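5/16/18

Up early. The sales tax decision came out before I had finished my coffee. Lesia goes from 16 percent to 17 percent, starting in August. It was expected, so the radio gave it a couple of minutes and moved on to the port strike in Zodenico.

Cool morning, gray over Drideo until noon. Took the early bus and had the office to myself for a while.
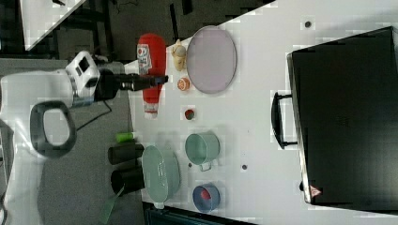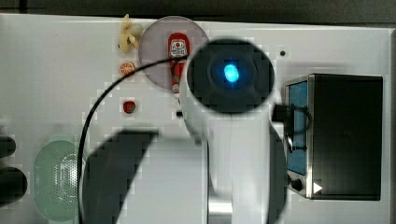
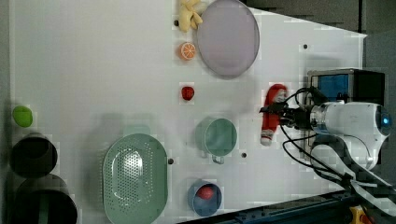 The arm at the white table, three views.

I read the whole finance ministry paper before lunch. It is longer than it needs to be. The first part says the extra point will close most of the gap left by the fuel duty cut two years ago. The second part is tables. The third part is the part I wanted, on what they think it will do to spending, and it is thin. They assume people will buy the same things in the same amounts and pay a bit more. There is a single paragraph on people moving purchases forward into July, and no number attached to it.

I think the July effect will be large. When the tax went from 14 to 16, the appliance shops in Drideo sold out of refrigerators in the last few weeks and then sold very little until winter. The quarterly growth figure looked very good and the next one looked very bad, and both times the newspapers wrote about it as though something had happened to the country. All that had happened was that people bought their refrigerators early. I expect the same headlines this year, a strong second quarter or a strong July depending on how the months fall, and then a slump story in the fall.

Made a note to pull the monthly retail series and strip out the big items. Food and medicine should barely move. They carry the lower rate and the lower rate stays where it is. Clothing I am less sure about.

The central bank left its rate at 6 percent. Their statement is shorter than last time and drops the line about "temporary factors." I read it twice to see if anything had replaced that line and nothing had. My guess is they will look through the tax change in August, since it is a one-time step in prices, and only worry if wages start to follow. Wages have not followed anything for a long time. The last settlement in the rail sector came in below inflation and was signed without much noise.

Lunch at the counter across the street. Soup and bread. The soup has gone up again. The printed menu has a sticker over the old price and a second sticker over the first one. I asked if they would change prices in August and was told they would probably do it in June and get it over with. That is something the ministry paper has no place for. A point of tax on a bowl of soup is a few coins, nobody prices in those coins, so they round up to the next clean figure and do it when it suits them. If enough places do the same, part of the August jump will turn up in the June index and people will say the forecast was wrong.

Afternoon was the Barros file. They want a short note on what the increase means for their wholesale customers. Most of them can claim the tax back, so the honest answer for those is very little, a slightly larger amount of cash tied up between paying it and recovering it. The small shops below the registration limit are the ones who will feel it. They pay it on what they buy and cannot recover any of it. I wrote two pages and cut it down to one. The person who asked for it wanted a chart. I don't think it needs a chart but I put in a plain one, the standard rate by year, which has three steps in it and a flat line after each.

There was a question in their email about Zodenico and whether customers will cross over to buy there. The rate there is lower but so is the choice, and the bus takes most of a morning. For something like a washing machine, maybe. For what Barros sells, no. I said so in one sentence and then softened it, because I don't have any figures on cross-border shopping more recent than the old survey, and the old survey only asked about tobacco and gasoline.

Got the index weights wrong in my own spreadsheet and lost an hour to it. I had used last year's weights for housing with this year's weights for everything else, so the total came to more than one hundred. Should have checked the total first. Fixed it, ran it again. If the full point is passed on for everything at the standard rate, the overall index goes up by a bit over half a point. If only part is passed on, less. I had been carrying a bigger number in my head for weeks and had even said it out loud in a meeting. Will have to correct that.

Also need to remember that rents are not taxed but the repairs are, and landlords do pass that on, slowly. Left it out for now. Wrote "rents, later" on the pad.

Left just after five. The bus was full so I walked as far as the bridge. The furniture store by the bridge already has a banner up telling people to buy before August. The paint on the banner looked fresh, so either they guessed or they got it done in one day. There was a family inside trying out sofas.

At home I went through our own list. The boiler will not last another winter. The quote from March is good until the end of next month, and it is priced before tax, so waiting would cost us the extra point on the whole job. So we will be doing exactly what I complained about above. Will call them in the morning and ask for a date in June. The car tires can wait, the saving on those is not worth the trip.

Dinner was leftover rice and eggs. Rain started around eight and came in under the back door again. Put the towel down.

Tomorrow: boiler, retail series, send Barros the note, correct the number from the meeting. The wage figures are due at ten. Dentist moved to next week.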